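Storing spare cables in flat mailing boxes

Workshop notes, small parts and leads. Revised January 15, 2025.
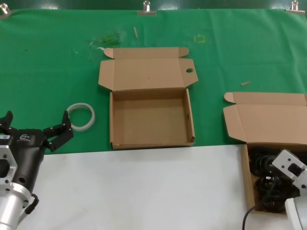
Tuck-lid boxes open on the bench, a coiled black cable in the right-hand one.

Shallow corrugated boxes with an attached lid are a good size for leads, chargers and short extension cables. They stack, they take a label on the front wall, and a damaged one costs very little to replace. The notes below cover setting up the bench, coiling, boxing and shelving.

Bench surface

A cloth over part of the bench stops small connectors rolling away and protects plugs from scratches. Plain cotton or felt is suitable. Avoid anything with a long pile, as lint collects in sockets. Fix the cloth along the back edge with metal binder clips, one at each end and one near the middle. Wrinkles do not matter under a box but should be pulled out where labels are to be written.

Leave the front of the bench uncovered. A hard, pale surface is better for cutting tape and for spotting dropped screws.

Preparing the box

Fold the lid right back so that it lies flat behind the tray. A lid left standing half open tends to fall forward on the work. Check that the side dust flaps are not torn at the fold; a torn flap lets the lid lift once the box is in a stack. Tip out any dust or offcuts of card before use.

Where the lid has a thumb hole, keep tape clear of it. If the box has to be sealed for a move, run one strip across the front edge and fold over the last centimetre of tape to make a pull tab.

Coiling

1. Unplug the lead at both ends and let it hang for a minute to lose its twist.
2. Wipe it down with a dry cloth, then check the sheath for cuts. A cut mains lead goes in the bin, after the plug has been cut off.
3. Form loops slightly smaller than the inside width of the tray. Follow the natural curve of the cable and do not wind it round the elbow.
4. Secure with a hook-and-loop strap. Clear tape will do for a few weeks but leaves residue — white spirit on a rag removes it from most tools, but should be kept off cable sheathing.
5. Lay the coil flat in the tray and tuck in the thin end last. Close the lid only when no wire is hanging over the wall, or it will be pinched at the fold.

Thick cables should not be coiled tightly for long storage. A loop 200 mm across is a sensible minimum for ordinary mains flex.

Labelling

Write the connector type at each end, the length, and the device it belongs to. Pencil on brown card is legible for years; felt pen bleeds into the corrugations. Clive Dawber, who looks after the stores at Pridden, adds a shelf number in the top corner and uses 28 boxes to a bay.

Shelving

Stack no more than 3 high if the boxes hold transformers. Keep them off concrete floors, where card takes up damp and the walls soften. Check the stock each November and discard any lead with no matching device.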